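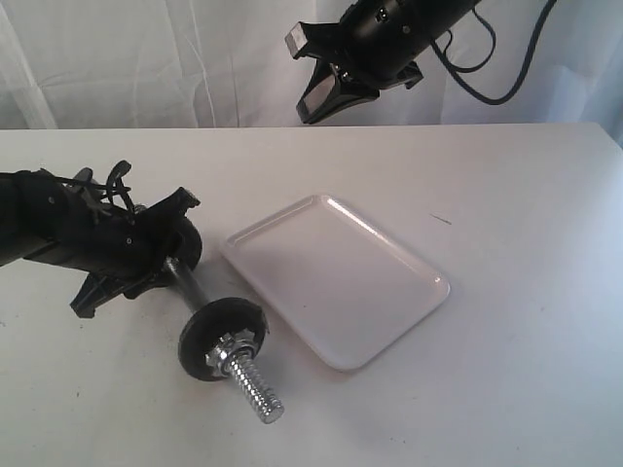 By the Hekness newsletter desk | May | Home and shed

I've got properly fond of the old spin-lock dumbbell, and I wasn't expecting to be. A bar, a plate or two, a collar to screw down on the end and you're away. Several of you wrote in after the last issue wanting to know whether they're worth having when the all-in-one sort takes up so little thought, so I'm giving them the whole slot this month (the hall timetable is on the back page as usual).

My own set came from the Buthelezi house sale up the hill and I paid £10 for it, bar included. Bargain! It lived under the stairs for a good while, and then I cleared a white table and started putting things out on it properly, with a tray for the small bits. I can't recommend a tray enough. Collars roll, and they always roll towards the cooker.

The plates are plain black things with a rough sort of finish, and the maker's idea of decoration is some raised lettering running round the ring, black on black. You need decent light to make it out. I've given up squinting and read mine with a fingertip, which my other half finds very funny.

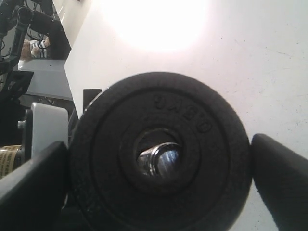 Putting one together
Stand the bar on its end on something that won't mark and lower the plate down over it. Do it slowly, and keep your fingers out from underneath! Check the weight before you start, too. It's there in the casting, 5KG, tucked in the dip around the middle, and it may well be upside down by the time you find it. Then wind the collar on until it's snug against the plate, and give it another nip between sets. Mine works loose after 32 curls or so if I've been lazy with it.

The thread is the bit to look after. I go over it with an old toothbrush and then a dry cloth, and if it's still gritty I use a dab of Skondent, the stuff in the little green tin. Wipe off what's left or you'll have it all over your sleeves.
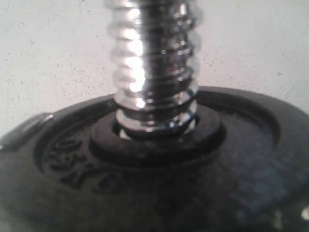

Spin-lock thread and a 5KG plate, close up.

Spare collars are on the shelf at Cloltine, £4 a pair, so do take the old one along to try for size.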